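Search this list's archive

Subject: Re: Leftovers labeling, round two
List: Stetorthorpe Shared Kitchen

Somebody on the Tukilthorpe side wrote:

> Can we please agree on what a date on a lid means? I put the day I
> cooked it. My neighbor on the shelf puts the day she plans to eat it.
> Last month I threw out a perfectly good lentil soup from the future.
>
> Also, is the 14 day limit for the freezer or the fridge? The sign
> says "cold storage," and that could be my car in February.

I wrote the sign, so I suppose I should defend it. I can't. It was meant for the freezer, and it was short because I was using the last inch of the tape.

My proposal is below. Please read it before replying to the subject line.

1. The date on the lid is the day the food was cooked. Your plans for it are between you and the soup.

2. Fridge food gets 5 days. After that it goes, and the container goes on the drying rack with its lid beside it. Lids that wander off become everyone's lids, and we have a drawer full of those already.
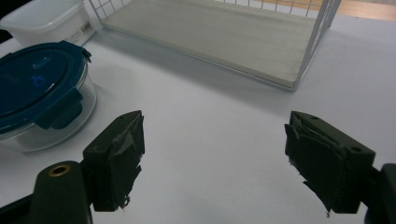 3. Freezer food gets the 14 days, mostly because the freezer is the size of a shoebox. I know frozen chili lasts longer than that. I have had the chili email, several times, with links.

4. Write on tape and stick the tape on the side. Ink on a lid comes off on whatever is stacked above it, as the Plelludel potluck group found out with the cheesecake.

On the question of whether we need an app: the Assunção house has one. It sends a reminder for each container, and their members now ignore their phones as thoroughly as they used to ignore the shelf. I'd like to try a pen first.

There was also a suggestion that we fine people for unlabeled food. I'm against it. We tried 10 cents a container a while back and a few members decided this was very reasonable rent.

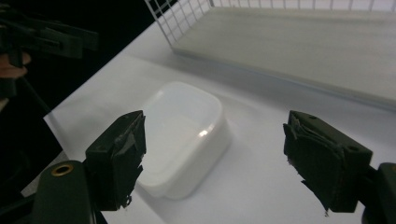 What I would support is a clear-out at 8 in the evening on the last day of each month, starting in May. Anything without tape is fair game for whoever shows up hungry. I expect attendance to be better than it is at meetings.

If you object, say so on the list and not in marker on the fridge door. The list archive holds 4000 messages and by my reading most of them are about yogurt, so there's plenty of room for yours.

I still have one blue scarf from the coat hooks, by the way. It has no date on it either.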